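Greifervergleich am Klapptisch: Bildergalerie

Vatness, Oktober 2019

Für das Projekt Esus haben wir zwei Greifersätze und zwei Reglereinstellungen am selben humanoiden Roboter gegeneinander erprobt. Die Aufgabe war immer gleich: Roboter und Mensch fassen einen Klapptisch an den beiden Schmalseiten, heben ihn an, tragen ihn ein kurzes Stück und stellen ihn wieder ab. Satz A hat Finger mit starrer Kuppe, Satz B Finger mit nachgiebiger Kuppe. Beide stammen aus der Werkstatt in Grelodby. Die Auswertung der Messdaten steht im Versuchsbericht, auf dieser Seite zeigen wir nur Bilder.

Getragen wurde mit ausgeklappten Beinen. Der Roboter greift mit beiden Händen an die Kante, die Gegenseite hält ein Mitarbeiter. Die Platte soll dabei waagerecht bleiben. Bei mehr als 7 Grad Neigung galt ein Durchgang als nicht bestanden.

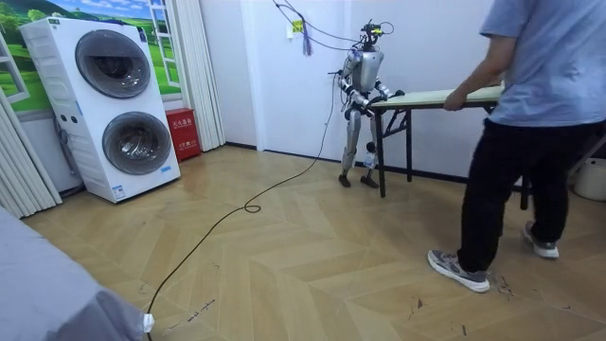

Regler und Kraftmessung

Verglichen wurden eine reine Positionsregelung und der Shaikh-Regler, der die Kraft im Handgelenk mitführt. Die Gelenkdaten wurden mit 1.000 Hz aufgezeichnet. Bei der Positionsregelung zieht der Arm an der Platte, sobald die Gegenseite schneller geht. Der Shaikh-Regler gibt nach, reagiert beim Absetzen aber träger. Mit Satz B fällt dieser Unterschied kleiner aus als mit Satz A.

Zum Umbau gehört auch das Umsetzen der Geräte. Der schwarze Hocker mit dem weißen Gerät wird dafür von Hand getragen.

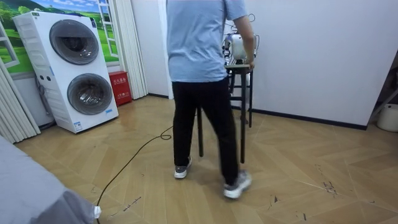
Shaikh merkt dazu an, die Trägheit beim Absetzen liege am Filter der Kraftsensoren und lasse sich mit einer kürzeren Fensterlänge verringern, allerdings werde das Signal dann unruhiger. Für den nächsten Versuch im Januar ist diese Einstellung vorgesehen.

Griff an der Kante

Der Daumen liegt oben auf der Platte, die übrigen Finger fassen von unten. Ein reiner Klemmgriff von vorn kam in den Vorversuchen nicht in Frage, dafür ist der Rand zu schmal. Entscheidend ist, wie weit der Daumen nach innen reicht: Liegt er zu knapp am Rand, dreht sich die Platte beim Anheben aus der Hand. Die Kopfkamera dient zum Ausrichten beider Hände, danach übernimmt die Kraftmessung.
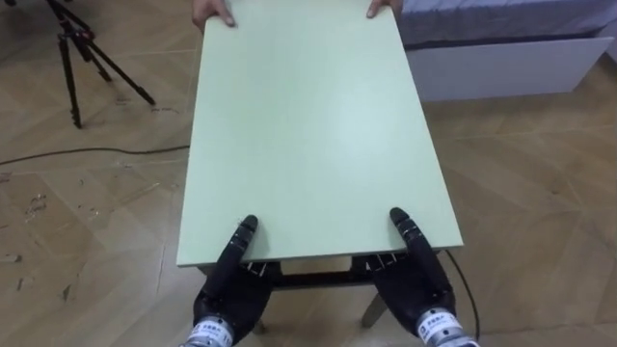 Schwarze Roboterhände an der vorderen Kante, gegenüber die Hände des Mitarbeiters.

Grundstellung und Kabelführung

Zwischen den Durchgängen bleibt der Tisch stehen und der Roboter nimmt die Hände von der Kante. In dieser Stellung werden die Nullwerte der Sensoren geprüft. Die Kabel bleiben angeschlossen und müssen genug Spiel für die Arme haben. Auf dem Boden ist auf Schlaufen zu achten, bevor der nächste Durchgang freigegeben wird. 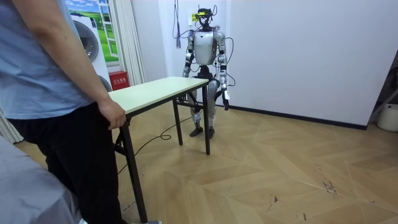
Roboter und Mitarbeiter an den beiden Enden des Klapptischs, die Platte ist leer.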